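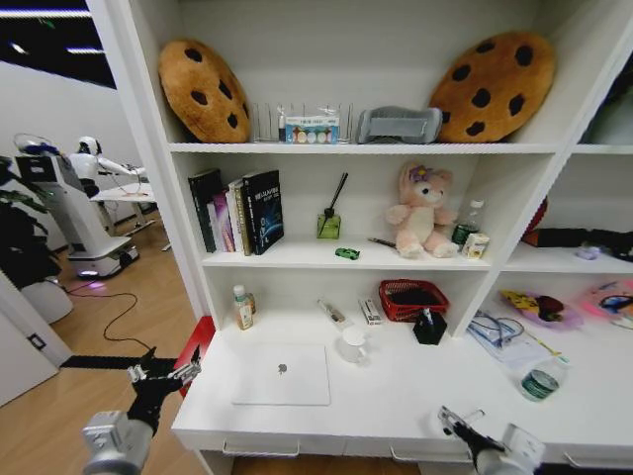
cookie cushions on the top shelf, desk underneath

Flornside Boards > New Releases > Marchuk, "Low Ceiling" - anyone heard the whole thing yet?

tapedeck_lou
Posted 9/8/23

OK so the new Marchuk album is out and I've had it on since breakfast. Twice through, third time now while typing. Quick thoughts before work.

Opener is great. Horns are back, finally. Second track has that dusty piano loop from the June single but slower, and the drums hit way later than you expect. Verses are the best he's written since the Garkitz tape, no question for me.

Then it sags. Tracks five thru eight all sit at the same tempo, same muffled hat, same hook where he just repeats the title. Could have lost two of them easy. Closer saves it.

40 minutes total. Felt longer.

What's everyone else hearing? And does anyone know who did the beats, credits on the stream just say Clullero for everything and I don't buy that.

shelfwarmer
Reply

Clullero did do all of it. It's on the back of the CD. Mixed it too, apparently in 15 days.

Disagree on the middle. Five thru eight is the album! It's supposed to be one long piece, they run into each other if you have gapless turned on. Do you have gapless on?

tapedeck_lou
Reply

I do not have gapless on

shelfwarmer
Reply

well there you go

nomezz
Reply

Gapless or not, a boring drum loop is a boring drum loop. Had it on in headphones with the lyrics up and I still drifted off in the middle of seven. And the title hook thing, come on. He did that on the last one too and everybody complained then.

Also it's mixed so quiet. Had to turn it up 20 percent over whatever was on before it, then the next album nearly took my ears off.

dub_parlor
Reply

Quiet mix is good. Leave it. Everything else that came out this summer is smashed flat, you can't hear a bass note move. On this one you can hear the fingers on the strings in track three. Put it on real speakers.

nomezz
Reply

I have real speakers. Vocals are still buried. He's a rapper, I want to hear the rapping

oldstock88
Reply

Long time Marchuk listener, saw him open for other people back when there were 15 of us in the room, so take this with salt.

Writing is sharper than it's been. The verse about his dad's van is maybe the best thing he's done and it's got no hook at all, just stops. But I agree with the OP that it's top heavy. Even with gapless. I tried it both ways last night and the join between six and seven is nice, the join between seven and eight is just a fade and another fade.

Clullero needs somebody in the room telling him no. The Garkitz tape had three producers and you could tell, it moved around. This is one guy with one drum kit he really likes. 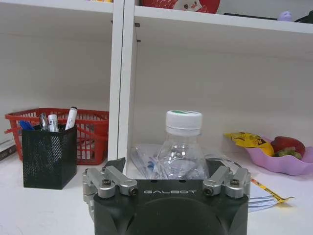 plastic bottle, white cap

shelfwarmer
Reply

The Garkitz tape is a mess though?? Half of it is skits. I love it but come on. If you put the skits back to back it's longer than some EPs.

Low Ceiling has zero skits. That alone puts it ahead for me.

oldstock88
Reply

The skits are funny

shelfwarmer
Reply

The phone one is funny. One time.

kit_n_kaboodle
Reply

Newbie here, first post, hi. I only found Marchuk from the June single so I have nothing to compare to. Liked the whole thing start to finish, didn't notice any sag. Track six made me pull the car over and look up what he was saying.

Where should I go next? Is the Garkitz tape on streaming or is it one of those where you have to know a guy.

tapedeck_lou
Reply

Welcome! Not on streaming, samples never got cleared. There was a CD run, they go for silly money now. 40 bucks if you're lucky and the case will be cracked. Start with the album before this one, it's up everywhere, then look for the tape at used places. Don't pay for a download from some random site, there's a bunch of fakes with the tracks in the wrong order.

nomezz
Reply

Album before this one is his worst. Start with the live set from Flornside, the radio one. It's free, sounds great, has the good songs off everything. And you can hear the words lol

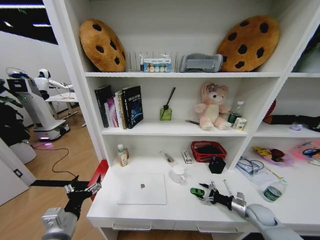 And before anyone starts, yes I know the live band version of the single is slower, that's why it's better. He rushes when he's in the booth by himself. With a drummer behind him he sits back and lets the line land. You get to the second verse and the bass drops out for 3 bars, and it's just him and the organ. Nothing on the new album comes near that for me.

dub_parlor
Reply

Agree on the live set, disagree on everything else you've said in this thread.

nomezz
Reply

fair enough

kit_n_kaboodle
Reply

Thanks both, queued up the live set for tonight. Will report back.

oldstock88
Reply

Does anybody have word on vinyl? Label page had a preorder up yesterday and now it's gone. Said two colors, black and some kind of smoky gray, then I refreshed and got nothing. Wondering if it sold out or they pulled it.

shelfwarmer
Reply

Pulled, I think. Friend of mine ordered and got a refund email an hour later, no explanation. My guess is they put it up early by mistake. CD is still there, shipping's fine, mine came in a card sleeve and the lyrics are printed so small I needed my phone light.

tapedeck_lou
Reply

Back from work. Turned gapless on for the bus ride home.

OK. Five into six is really good, I'll give you that. The hat carries over and then the chords change under it, I missed it completely this morning because of the little gap. Six into seven too.

Eight still shouldnt be there. Not moving on eight.

shelfwarmer
Reply

I'll take it. Eight grows on you, it's the only one where the horns come back before the closer. Listen for them at the very end, way off in the left side.

nomezz
Reply

couldn't hear them. too quiet

oldstock88
Reply

Preorder is back up btw. Gray one only, limit two per person. Got mine.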